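Kekilix Lake Visitor Services Project
Progress report to the Frerichs Regional Tourism Fund
Reporting period: March to May

1. Status

The project remains within its approved scope. Two of the three work packages are on schedule. The third, the shoulder-season walking program, is behind by one month for the reasons set out in section 5. No change to the total grant is requested. A transfer between budget lines is proposed in section 6.

2. Work package A: day-boat hire at Brultley landing

The hire kiosk at Brultley landing opened in April. It rents electric day boats with a maximum of 6 passengers each, in blocks of two or four hours. Each hirer receives a safety briefing on the dock and a laminated chart showing the no-wake zone, the rapids boundary and the two public moorings on the north shore.

Bookings are taken through the Vodalow reservation system, which also handles the damage deposit. The deposit was set at $300 in the original application and has not been changed. Refunds are released after the return inspection. In the first weeks the inspection form was filled in on paper and entered later, which delayed refunds and produced a number of complaints. The form is now completed on a tablet at the dock and the refund is triggered the same afternoon.

Battery range has been adequate for the two-hour block. For the four-hour block, range depends on wind, and hirers are told to turn back at half charge. One boat was towed in during April after its charge was used up on the outward leg. The charge indicator on that boat was found to read high and has been replaced.

Signage from the highway turnoff is still temporary. The permanent sign needs a permit from the road authority. The application has been lodged and we have had an acknowledgement but no decision. 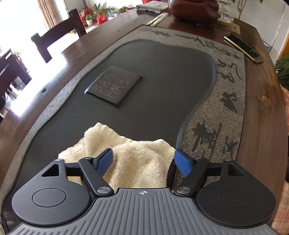 Cream fleece towel and black stone tea tray.

3. Work package B: guest welcome at the lodge

The lodge works are finished apart from the covered bike rack. The front desk now opens at 7 a.m. so that guests can collect boat keys before breakfast. The luggage room has been fitted with shelving and a separate rack for wet gear.

Shuttle service between the lodge and the landing started in the same week as the kiosk. It runs hourly until 6 p.m. and is free to anyone holding a boat or walk booking. Ridership is good in the morning and poor after lunch. We intend to drop one afternoon run from June and add a later return trip, as several groups came off the water after the last bus and had to be collected by the desk staff in the service vehicle.

The guest handbook has been rewritten and shortened. Check-out times, parking rules and the cancellation policy are now on the first page. Cancellation is free up to 3 days before arrival — after that the first night is charged. The previous wording gave two different cut-offs, one for rooms and one for packages, and the desk was spending a good deal of time explaining the difference.

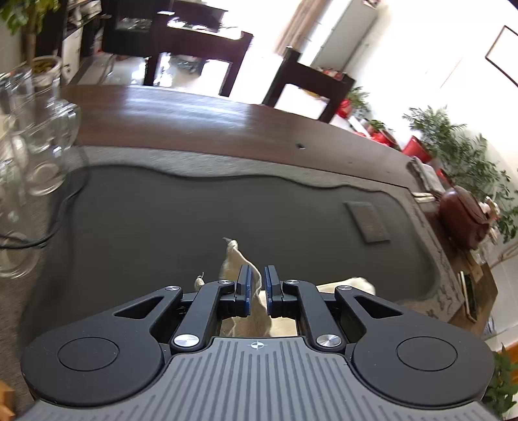 One guest wrote on the feedback form that the shuttle was fine but the timetable was posted only inside the lodge, and that anyone who parked at the landing had no way of knowing when the next one left. A copy has since been put up at the kiosk and another at the trailhead. The booking confirmation email will carry the times from June.

4. Feedback and data collection

Feedback forms are offered at check-out and by email two days later. The target in the funding agreement was 100 completed forms by the end of May, and this was met early in the month. The email version has the better response rate but shorter answers.

The main themes to date are parking at the landing, the cost of the four-hour block, and the lack of food near the water after mid-afternoon. Cleanliness and staff courtesy score well. The question on "value of visit" is being read in more than one way and will be reworded before the summer survey. Results from before and after the change will be reported separately.

Postcodes are collected at booking. Most visitors still come from within a half-day's drive. The share coming from further away is slightly higher among boat hirers than among lodge guests in general, although the difference is small and covers a single season.

5. Work package C: walking program

The lakeside loop was to open in April. Late snow kept the upper section closed and the footbridge inspection could not be carried out until the ground was clear. The inspection has now been done. Two decking boards need replacing and the handrail on the downstream side has to be raised to meet the current standard.

The lower section has been open throughout. It is being used mostly by lodge guests in the early evening, with few people coming for the walk alone. Interpretive panels have been drafted in English and French and are with the printer.

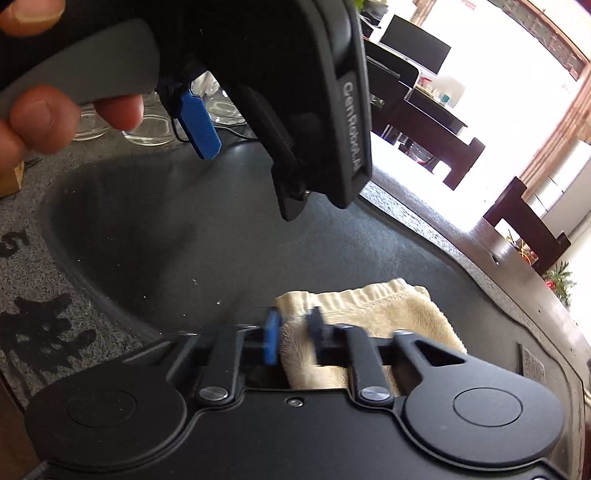 Frerichs replied to our interim note that a late opening was acceptable provided the loop was complete before the school holidays, and asked that the closed section be shown clearly on the booking page in the meantime. The page was changed the following morning. A notice has also been fixed to the gate at the upper trailhead.

6. Budget

Spending is in line with the forecast for packages A and B. Package C is underspent owing to the delay. We ask the Fund to approve moving part of the unspent guiding line into trail repair, to cover the handrail. The balance of the guiding line is sufficient for the remaining walks. The revised table is attached as Appendix 2.

7. Next period

Handrail and decking to be completed in June. Upper section to open once the work is signed off. Revised shuttle timetable to start in June. Permanent highway sign to be installed when the permit is issued. The next report will cover June to August and will include the first full set of summer booking figures from Vodalow.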